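Snack bags are back for Lunar New Year

27 January 2022 -- If you've been by the Osetport community room this week, you already know it smells like shrimp chips in there. The gift bag drive is on again, and I've been eating the leftovers (sorry, Sumaiya).

Sumaiya Uddin is running it this time, with Yaqin Meng handling the shopping. The plan is 400 bags, up from 100 when they first tried it, and each one gets a mix of crinkly packets and whatever else fits. Last June they were already asking people to save paper bags, and boy, did people save them! I dropped off a whole stack myself and still have more in the hall closet. 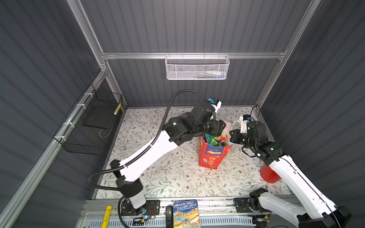
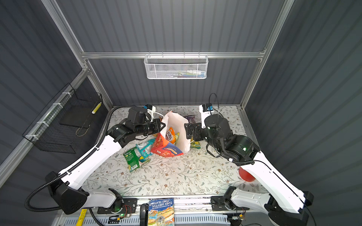 *Snacks and paper gift bags: red with "行大运" on the front, first photo; white, second photo.*

The red ones are my favorite, mostly for the wish of good luck on the front. Yaqin likes the white ones and says they stand up better on a shelf. We've agreed to disagree.

Bags go out from the side door on Liang Street, 2 per household while they last. Donations of sealed snacks are still welcome -- small packets please, the big family-size ones are a pain to fit. Sumaiya figures they'll go through roughly 1,000 packets before they're done, and she'd really like more of the salty kind.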